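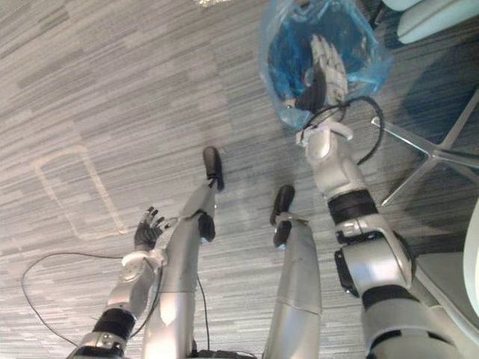 Evaluating a Humanoid Robot Kit: The Gineck Review Unit

Course handout, Applied Robotics, Unit 7

Purpose of this handout

This handout supports the laboratory sessions on product evaluation. Students will review a commercial humanoid kit as a prospective buyer would and will write a purchasing report. The kit under review is the Gineck, supplied with the Unotgate control software. Students are not asked to design or modify hardware in this unit.

The handout should be read before the first session. Terms used here will also appear in the written assignment.

1. What is being offered

The Gineck is sold as a complete kit. The buyer receives the robot, two hands, a charging station, a safety stop, a license for Unotgate, and a service plan for the first 12 months. The service plan, sold under the name Rusellow, covers replacement of joints and hands but does not cover damage to the outer shell.

The supplier describes the kit as suitable for offices, teaching rooms and light service work. A large part of the review consists of deciding what "light service work" means in practice. The phrase appears on the first page of the product sheet and is not defined there or elsewhere in the sheet.

Two hand options are listed. The standard hand has jointed fingers and is meant for general handling. The reinforced hand has a higher load rating and a slower closing speed. The two may be fitted to the same robot, one on each arm, but Unotgate must then be told which hand is on which side. An incorrect setting does not produce a warning. Reviewers should confirm the setting at the start of every session and write it on the trial sheet.

2. The working view

Trials are followed from the head camera. The view looks down along the torso, and the arms, shins and feet appear in it together with the floor. Reviewers who have only watched robots from across a room should allow time to get used to this.

Three points deserve attention when reading the head view.

Foreshortening. Parts of the body near the camera look wide, and parts farther away look narrow. In the view at the head of this handout, the right arm takes up more of the picture than anything else. This says nothing about its true size compared with the left. Distances between a hand and an object should not be judged by eye from this view alone.

Self-blocking. The robot's own limbs hide part of the floor. An object behind the forearm is not visible to the camera, and the software cannot be expected to act on it. When a trial fails, the reviewer should first ask whether the object was in view.

Background pattern. Floors with a broken pattern, such as a gray carpet with short light and dark streaks, give the vision system more edges to sort through than a plain floor does. The kit should be tested on the kind of floor on which it will be used.

3. Handling soft objects

Rigid objects keep their shape when gripped. Bags, cloth and film do not. The assigned trial object for this unit is a thin plastic bag, and the translucent blue one shows why the task is difficult. The film crinkles and folds over itself, so that it is pale in one place and deep blue in another. The fingers can be seen through it. A vision system must decide where the bag ends and the hand begins, and the answer changes with each movement.

The product sheet states that the Gineck can "grasp, carry and release flexible packaging." Each of the three verbs should be reviewed separately. Release is often overlooked. Light film may cling to a finger after the hand has opened, and a trial in which this occurs is to be recorded as a failed release even if the grasp and the carry were good.

Students will also record the position of the free hand. The kit does not require both hands for this task, and the default setting leaves the other hand open. An open hand with spread fingers can catch on furniture or cable when the robot turns. The supplier offers a "rest pose" setting that closes the free hand. It is switched off when the kit is delivered.

4. Cables and surroundings

The arrangement of cables is part of the product and should be reviewed as such. Any cable that forms a loop near a wrist, lies loose on the floor, or passes between the legs must be noted on the trial sheet along with its position. The reviewer should state whether the loop was free to move and whether it came near a moving joint during the trial.

Office furniture presents a related difficulty. Chair bases of the star type have thin legs that spread across the floor at a low height, and they are easily confused with shadow in poor light. The Unotgate manual asks for clear floor on both sides of the robot. It does not say what the robot will do if the floor is not clear. Buyers in ordinary offices will not always be able to meet this condition, and the report should say how far the kit depends on it.

5. Trial procedure

Each group will carry out 50 trials with the bag, divided as the group sees fit across its sessions. For each trial:

Confirm the hand settings in Unotgate.
Check that the safety stop is within reach of a person who is not operating the robot.
Record the floor type and the lighting.
Note the position of all cables.
Start the recording before the arm moves.
Mark grasp, carry and release separately as pass or fail.
Enter one sentence of comment. "Failed" is not a comment.

A trial stopped by the safety stop is counted. It is not to be repeated under the same number.

Groups may not change the speed setting between trials in the same session. If a change is needed, the session is closed and a new sheet is opened.

6. Cost and service

The Rusellow plan may be renewed after the first period at $3,030 per year. The fee covers parts and remote support. Travel by a technician is billed separately, and the price list does not give a fixed rate for it. Reports that recommend purchase must include a renewal estimate and must state whether the hands, the parts most likely to wear, would be replaced under the plan or bought in advance.

Software updates are included for as long as the plan is active. Without it, the robot continues to operate on the last version installed. The supplier's terms do not say whether faults found in that version would be corrected.

7. Comparison product

A second kit, the Picard, will be discussed in class from its printed materials only. It is a fixed pair of arms on a stand, without legs, and it is offered for much of the same work. Students should consider whether any task in the trial set requires a humanoid body. If a fixed unit could do the same work, the report must say what the legs add for the buyer and what they cost in setup time, floor space and risk.

The comparison should rest on stated features and terms. Because the Picard will not be tested in the laboratory, no claim about its performance may be presented as a finding.

8. The written report

The report is addressed to a buyer with no technical training. It should open with a recommendation: purchase, do not purchase, or purchase with conditions. The evidence follows. Tables of results belong in an appendix, and the main text should refer to them by number.

Marks are given for clear separation of what the supplier claims, what the group observed, and what the group believes. A sentence such as "the robot handles bags well" combines all three and will receive no credit. A sentence that gives the number of passed releases, the hand used and the floor type will be credited even when the result is poor.

Groups that disagree about the recommendation may submit a minority statement of one page. It is marked together with the main report.

Trial sheets are to be handed in with the report, including sheets from sessions that were closed early.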